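### 3.2 Where small things are kept

We turn now to the matter that gave our informants the most pleasure to talk about, and us the most pleasure to listen to: the keeping of small things. Of the 167 households that filled in the Centhorpe diary, 70 wrote at some length about a basket, tray or box in which keys, stamps, pencils and the like were meant to live. We say "meant to" with affection, for the diaries are full of gentle confessions on this point. One retired teacher in Kvam told us that her hall basket had held the same unposted letter through two house moves, and that she would feel quite lost without it.

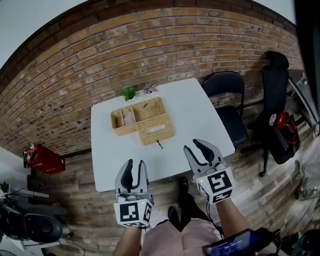 *Figure 4. Woven organiser with compartments and an attached tissue box, on a white table.*

Organisers with several compartments were spoken of differently from plain ones. People who owned a divided basket tended to give each part a name ("the post end", "Dad's side"), and these names outlived the contents by years — in one family the "stamp hole" had held nothing but buttons for as long as the children could remember. Fjeld's earlier household visits in Mesard found much the same habit with kitchen drawers, and we are glad to be able to add baskets to his list.
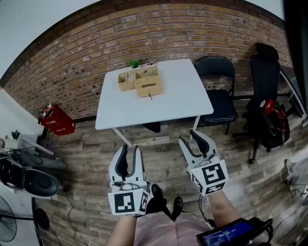 A second theme was the question of lids. Eleven diarists had given up on lidded boxes altogether, and their reasons were wonderfully alike: a lid has to be lifted, and a person coming in with shopping has no hand free to lift it. Others were just as fond of their lids, which hid the muddle from visitors. Cifuentes has suggested to us that the choice follows the room more than the person, and our diaries lean her way, as several writers kept an open basket in the kitchen and a closed one in the sitting room without seeing anything odd in it.

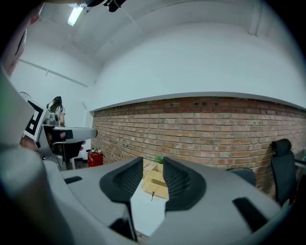

Trays came up less often in the diaries, though they were talked about very warmly in the follow-up visits at Groron. Our hosts liked being able to see everything at once, and they liked to pick the whole thing up and carry it to wherever they were sitting. A light tan tray with low sides, of the sort resting on the white tabletop between the finger pads in the picture, came close to what many of them told us they wanted: enough of an edge to stop a pencil rolling off, and little enough that a hand could reach in from any side. Taller sides were thought better for wool and worse for nearly everything else. We return to wool, which deserves more room than we can give it here, in Section 3.4.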